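Hand-held gripper pair, rental kit: receiving and use checklist
Supplier: Koubek. Kit: Drumirura, two-gripper set with hard case
Inspected by: Yu-na Shin, for Pondirov
Date: 16 April 2018

Marks used: OK, FIX, NO, N/A. Comments are mine. The supplier gets a copy and is welcome to argue.

1. CASE AND PAPERWORK

1.1 Case latches close and stay closed. OK
Comment: One of them closes with enthusiasm. Keep your thumb out of it.

1.2 Packing slip agrees with contents. FIX
Comment: Slip lists a wall charger we did not get and leaves out a cable we did. I have decided not to call this a wash.

1.3 Manual supplied in printed form. OK
Comment: 142 pages. The safety section is on page 100, after the warranty and a full chapter on choosing a carrying strap.

1.4 Rental terms signed before first use. OK
Comment: $288 a week, deposit $600. Scratches on the body count as wear. Scratches on the pads count as us.

2. GRIPPERS, BEFORE PICKING ANYTHING UP

2.1 Pivots tight, no side play in the fingers. OK

2.2 Finger pads seated, no lifting at the corners. OK
Comment: Pushed at each one with a fingernail. The manual suggests "a suitable probe," and I had ten.

2.3 Fingers open and close fully without sticking. FIX
Comment: Second gripper hesitates just before closed. It gets there. I'd like it to get there without thinking first.

2.4 Pinch points marked. NO
Comment: There is a sheet of warning stickers in the case, still on its backing. Koubek says these are "customer applied." The customer would have liked to hear that before the customer's knuckle did.

2.5 Cable clear of the linkages through the whole travel. OK
Comment: Only if you leave slack. Pull it neat and tidy and it heads straight for the hinge.

3. WORK AREA AND TRIAL TASK

3.1 Soft sheet laid under the items. OK
3.2 Items are light, with no glass and no blades. OK
3.3 Both operators know who is reaching first. FIX, see below

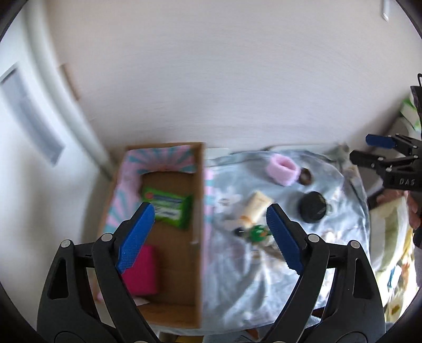
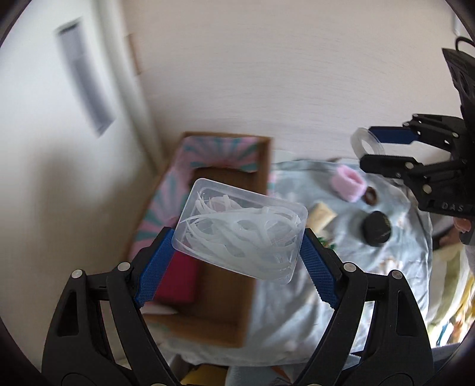
Two grippers, one box, one sheet.

Item 3.3 is the one I would underline if this form allowed it. The Drumirura is sold as a pair, and the leaflet promises that "two users can work side by side from the first minute." In the first minute we bumped wrists. After that we agreed to say "going" before reaching, and the work got duller, as it should. I do like the pads. With the clear container of curly white strips tipped up between them, the knurled surface gives me more confidence than the smooth ones on the Cudach set we tried before, though I would want a heavier load before writing that in anything more official than this. The ring is a different sort of job, and a hoop that light tells you very little through the handle. Watch it, don't wait to feel it.

3.4 Sheet flat, edges not underfoot. FIX
Comment: It creases as soon as you look away. Tape the corners next time. Use the tape from our own drawer. The roll in the kit would not hold down a receipt.

3.5 Non-gripping hand kept away from the jaws. FIX
Comment: We all want to help with the other hand. Don't.

3.6 Break taken before the wrist complains. OK
Comment: Mine complained anyway, in the usual place at the base of the thumb. The grip is shaped for somebody with longer fingers.

4. PUTTING AWAY

4.1 Pads wiped and checked for cuts. OK

4.2 Cables coiled loosely and not around the body. OK

4.3 Both grippers returned to foam, fingers closed. FIX
Comment: The foam is cut for fingers open. The manual says closed. I followed the manual and the lid followed the foam. Supplier to tell us which one they meant.

5. RESULT

Accepted for light items only, two operators at most. Stickers to go on before anyone else uses the set. Second gripper to be looked at under 2.3, and if it is still hesitating in June it goes back and we ask for the deposit.

Open with Koubek: 1.2, 2.3, 2.4, 4.3
Open with us: 3.3, 3.4, 3.5

Y. Shin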